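课程实践报告:社区羁押探访制度的运作与局限

一、选题缘起

我们组最初的题目是“公众监督如何改善羁押环境”。开题时指导老师在“如何改善”四个字下面画了线,问我们凭什么先认定它改善了。我们讨论了一个下午,把题目改成现在这样。改完以后资料反而更难找,写制度意义的文章很多,写探访员进门之后做了什么、问了什么、后来有没有下文的,少得可怜。

报告以Lurnico市的羁押探访项目为对象。该项目由市里聘请的外部人员组成探访小组,进入几处短期羁押场所查看居住条件、饮食和就医情况,并与被羁押人谈话,事后提交记录表。项目的日常事务由一家名为Zeltell的法律服务机构承办。组内分工为:一人整理记录表,两人做访谈,Yến Ninh负责核对法规条文并撰写第四部分初稿。

二、材料来源

主要材料是项目公开的探访记录表,共1140份。其中7份只有编号没有正文,剔除后可用的为1133份。记录表为统一格式,一页纸,上半部分是勾选项,下半部分留了五行空白供填写“其他情况”。

另外我们访谈了六位现任或曾任探访员,以及两位在羁押场所工作过的人。八个人都要求不署名,有一位谈完第二天又来电话,要求删去她讲到的一次争执,我们照办了。被羁押过的人我们一个也没有访到,这是报告最大的缺口,后面的判断都应当打折扣来看。

三、记录表里写了什么

1133份记录中,有881份在“其他情况”一栏填的是“无”或者干脆空着。项目年报把这解释为羁押条件总体良好。我们不太能接受这个说法。空白可以表示没有问题,也可以表示没有看到、没有来得及写、写了怕麻烦,单从表格上分不出来。

访谈给出了一些线索。一位探访员说,她第一年写得很细,连窗户关不严都写,后来发现反馈总是同一句“已转有关部门”,就写得少了。另一位说,每次探访限时四十分钟,签字登记、等人开门就去掉一半。还有一位认为条件确实不错,没什么好写的。三种说法我们都记在这里,不替读者选。

剩下的252份有文字内容,提得较多的是就医等待时间长、热水供应不定时、家属送来的衣物交接慢。涉及肢体冲突或申诉被压下的内容极少,而且措辞含混,例如“与某人谈话,情绪不稳,已安抚”。安抚是谁做的,情绪为什么不稳,表上没有地方写,也没有人追问。

四、事先通知的问题

按照项目章程,探访分为通知探访与不通知探访两种,后者不得少于总数的三分之一。年报称这一比例已经达到。Yến Ninh逐份核对了登记时间,发现有近400份标为“不通知”的探访集中在上午九点半到十点之间,并且在同一场所内间隔基本固定。章程没有禁止这样安排,从条文上看完全合规。但是一种每隔三周在同一时段出现的“不通知”,对场所一方来说和通知有多大差别,我们很怀疑。

Zeltell的工作人员书面答复说,时间集中是因为探访员多有本职工作,只能这样排班,并不存在私下透露行程。我们没有证据反驳。不过制度设计本来就不该依赖于“没有人透露”,只要时间可以推算,透露与否就不重要了。

同类项目里,Huỳnh县的做法稍有不同:由探访员当天早上抽签决定去哪一处,承办机构事前也不知道。该县规模小,只有三处场所,抽签的意义有限,能否搬到Lurnico来,我们没有把握。

五、谈话的保密性

章程规定谈话应在“看得见、听不见”的条件下进行,即工作人员可以在视线之内,但不得听到内容。六位探访员中有四位表示多数时候做不到。 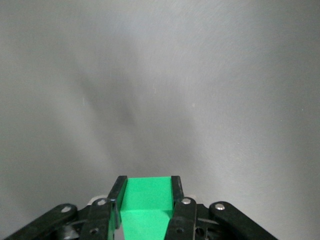

有的场所谈话室隔音差,有的场所根本没有单独房间,谈话就在走廊尽头进行,工作人员站在几步以外。一位受访者说:“他站得不算近,可是我问完问题,对方先看他,再看我。”记录表上“谈话是否保密”一项却绝大多数勾了“是”。我们问她为什么也这样勾,她说勾“否”要另填说明并由双方签字,下午的探访就赶不上了。

这一点让我们对所有勾选项的可信度都产生了疑问。如果如实填写的成本比不如实填写高,时间一长,表格反映的就是填表的成本。

六、关于第三方评估

项目去年委托Fosport咨询做过一次评估,结论为“运行平稳,公众信任度稳步提升”。我们读了全文,信任度一项来自对探访员本人的问卷,没有问过被羁押人,也没有问过家属。评估费用由承办机构支付,合同是否公开招标,文件里没有交代。我们在二月发去的询问邮件,到交稿时没有收到答复。

七、几点意见

我们不认为该项目毫无用处。两位曾在场所工作的受访者都提到,有外人进来的日子,走廊会提前打扫,药会按时发。问题在于其他日子怎么样,现有材料回答不了。

如果要改,可以先从小处动手:“其他情况”栏不得空白,确无情况的须写明看了哪些房间、与几人谈话;“谈话不保密”一项取消双方签字;探访时间由电脑随机生成,覆盖晚间和节假日;对每条意见的处理结果按编号公开。几项里最难的大概是最后一项,前面三项只涉及探访员,最后一项要羁押场所的主管部门配合,而我们在访谈中没有听到任何人说对方愿意。

附:访谈提纲及记录表编码说明另册提交。编码由两名组员分别完成,不一致之处由第三人裁定,有十几处裁定至今组内仍有分歧,已在编码说明中逐条标出。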